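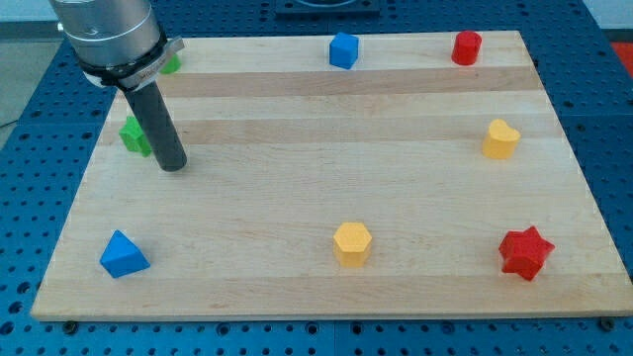

Foto: Clube de Robótica de Narnthorpe

Clube de Robótica de Narnthorpe leva blocos coloridos para a mostra de fevereiro

26/1/21 – Passei a tarde no clube de robótica da escola de Narnthorpe e saí de lá com vontade de ter quinze anos outra vez (e olha que eu não gostei nada de ter quinze anos). A turma está preparando o projeto que vai mostrar em fevereiro, na Plinby, a feira regional de clubes escolares, e a tarefa deste ano é daquelas que parecem brincadeira de criança pequena até a gente tentar resolver: empurrar bloquinhos coloridos sobre uma tábua, com um braço robótico, obedecendo a pedidos escritos em português comum.

Nada de garra, nada de pinça. O braço trabalha só com uma haste preta, comprida, de ponta arredondada, e com ela tem de se virar. Quer juntar a estrela vermelha com o coração amarelo? Vai empurrando. Quer levar o cubo azul para o meio da tábua? A mesma coisa. Confesso que no começo achei meio bobo, e aí me deixaram tentar com o controle manual. Mirei no cilindro vermelho, encostei de lado, ele rodou e foi parar longe de onde eu queria! A turma riu com gosto, e com toda a razão.

O programa que comanda tudo se chama Major, nome escolhido em votação pelos próprios alunos (a outra opção era impublicável, me disseram). Alguém digita uma frase do tipo "encosta o hexágono amarelo no triângulo azul", o Major procura as peças pela cor e pela forma, calcula de que lado precisa chegar e dá o empurrão. Se a peça desvia, ele para, olha de novo e corrige. Na teoria. Na prática, eu vi dar certo várias vezes e também vi a estrela verde ser confundida com a outra peça verde, o que gerou uma discussão animadíssima sobre iluminação, sombra e de quem tinha sido a ideia de usar duas peças da mesma cor.

Aliás, a discussão sobre as cores vem de longe. Uma parte do grupo queria que cada peça tivesse a sua cor, e pronto, problema resolvido. A outra parte insistiu em repetir as cores e variar o formato, para obrigar o programa a prestar atenção nas duas coisas. Ganhou a segunda turma, e eu acho que fez bem, embora o pessoal que escreve o código de visão ainda reclame disso no meio do lanche.

O clube tem 23 alunos este ano, divididos em três equipes: uma cuida do movimento do braço, outra da parte de reconhecer as peças e a terceira escreve as frases e anota o que aconteceu em cada tentativa. Essa última me pareceu a mais divertida, porque é ali que aparecem os pedidos malucos. Teve quem escrevesse "faz uma carinha triste com o que sobrou". O Major não fez carinha nenhuma, mas empurrou o coração com muita convicção.

A tábua de madeira clara fica em cima de uma mesa azul toda furadinha, dessas de montagem, e as peças voltam para perto das bordas antes de cada rodada, deixando o centro livre. Quem arruma é quem errou a previsão da rodada anterior. Eu arrumei três vezes seguidas.

O equipamento veio por um acordo com a Furkside, uma oficina de automação da cidade, que também recebe os alunos para uma visita por período. O braço fica emprestado até o fim do ano letivo. Depois disso ainda não está decidido, e o clube pretende conversar com a escola sobre a compra de um modelo menor.

Na Plinby, cada clube vai ter de cumprir 50 pedidos sorteados na hora, com os jurados mudando as peças de lugar entre um e outro. Não vale mexer no programa depois que o sorteio começa – e é isso que anda tirando o sono do pessoal, pelo que entendi. No ensaio que acompanhei, o maior problema foram as peças encostadas na beirada: a haste precisa chegar por fora para trazer a peça para dentro, e às vezes não sobra espaço. Uma das alunas propôs empurrar de lado, deslizando ao longo da borda, e quando fui embora estavam testando isso com o prisma azul.

Os ensaios continuam abertos para quem quiser assistir, no laboratório do térreo, depois das aulas. É só avisar na secretaria antes. Se deixarem, experimente o controle manual, e comece pelo cubo. O cilindro eu não recomendo para ninguém.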